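Share this report | 4 shares | 0 comments

Evthorpe Community Sports Hub
Kit Library: progress report to the Nishad Fund
2 October 2023

Prepared by Rhys Tuhiwai, project lead

The grant pays for a lending library of team clothing, so that families don't have to buy new uniforms each season. Red was the first color we took on, and most of the work in this period has been sorting and folding on the lounge sofa.
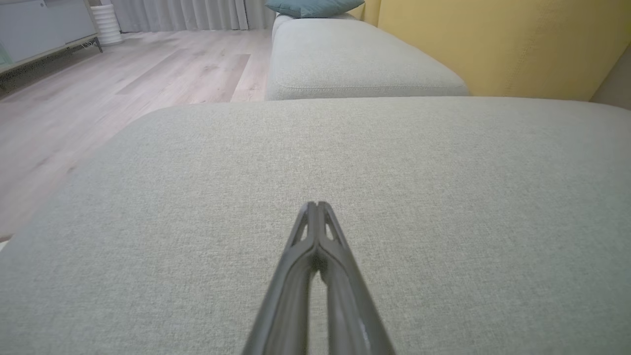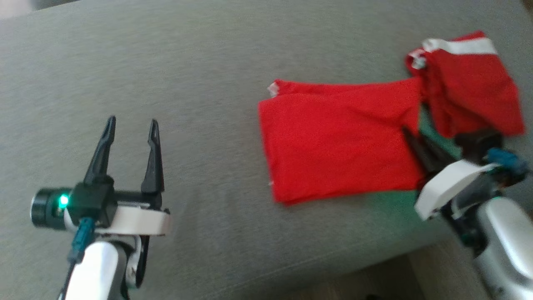
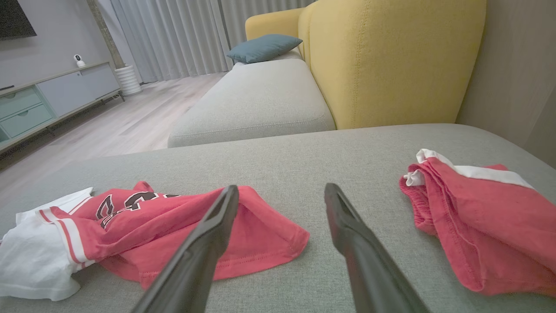

We started lending in April. Since then 43 families have registered and we have made about 300 loans. Most loans are a jersey and shorts together. Socks were dropped from the list after the first month.

Folding is the slow part. Shorts go in half, then over again with the waistband at the top, so the size label can be found without opening the stack. Jerseys are harder. The numbers are printed, and the older prints crack if they are creased sharply, so we now fold the sides in behind the number and keep the bottom fold low. We changed to this in the summer and it takes a bit longer per item.

We set aside 21 items for repair. Most need a hem restitched or new elastic. Bokura, the alterations shop on the main street, has agreed to do these at a reduced rate and the first bag has gone over. Four jerseys were past repair and have been taken off the inventory.

Storage is behind schedule. The shelving from Ultar was delivered with the wrong brackets and we are waiting for replacements. Until it is up, folded clothing goes into lidded bins at the end of each session and the lounge goes back to normal use.

Spending is within budget. The shelving money has been committed but not paid. We would like to move what is left of the laundry line to repairs and will send a separate request for that.

Next period: finish the shelves, relabel the youth sizes, and start on the blue uniforms.

Contact the Hub office | © Evthorpe Community Sports Hub | Back to top

This site uses cookies. By continuing to browse you accept our cookie policy.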